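Slide 1, title. Wait for the door to close, people always come in late from the coffee.

Hi everybody. So I've been making quilts and wall hangings for 51 years, and for most of that time I picked my colors the way I pick socks, in the dark and in a hurry. Tonight I want to talk about value, meaning how light or dark a thing is, and why it does more work in a pieced design than color does. I'll go fast, there's a lot of fabric on the table in back and I know you want to get at it.

(Ask who brought their phone. Everybody did. Tell them to get it out and leave it out.)

Slide 2, the Plodville guild quilt. This was my first big one. I had 50 different prints in it, and I loved every single one of them, and when we hung it up in the Plodville library it looked like oatmeal! Gorgeous up close. From the checkout desk, oatmeal. All mediums, you see. Pink medium, green medium, blue medium.

So I went home and sulked, and then I took a black and white snapshot of it and the whole pattern just disappeared. That's the test. Do it now with whatever the person next to you is wearing, switch your phone to mono and see if the stripes survive.

(Let them play for a minute. They get loud, let them.)

Slide 3. Now to strong color next to quiet color. Magenta is a bully, and I say that with love. Put it beside teal-blue and the two of them shout at each other all day long. What you want in there is some beige or tan, someplace for your eye to sit down. Then a little black and white, in a narrow stripe or short dashes, and everything else wakes up.

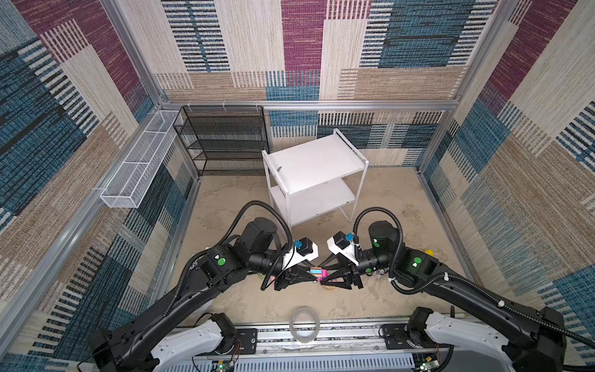

Photo: Bondemon Pattern Library

Look at the beige in that patchwork and how big some of those blocks are. When I was starting out I'd never have dared to leave a piece of beige that size alone, I'd have cut it into 6 and put a flower on each one. And the striping reads as gray if you squint, so you get a middle value for free. I use that trick constantly now.

(If somebody asks about stripes going in two directions: yes, do it, but decide before you cut. I have a drawer full of regrets on this.)

Slide 4, the MacBrayne blocks. I made the same block four times with the same pattern and the same seam allowance, and moved only the darks around. Pass them out, please hang on to them by the corners, and PLEASE send them back up front this time. In one you'll see a star, in another one you'll see a box, and I had a student swear up and down that they were different patterns.

Slide 5, sorting your stash. Three piles, light, medium and dark. Don't agonize. If you've got 1000 scraps like I do, work one bin at a time in front of the TV. Your medium pile will be enormous, mine was up to the arm of the couch. Go shopping for darks. The navy I keep coming back to is from the Romlow mill shop, and they'll cut you a fat quarter if you ask.

(Skip the dye slide if we're past 8:15.)

Slide 6, homework. One block, three fabrics, no color you'd normally pick. Take the mono snapshot before you sew anything. Bring it in June and we'll pin them all up along the long wall.

Questions, then lights up and fabric table. Remind them the scissors on the table are mine.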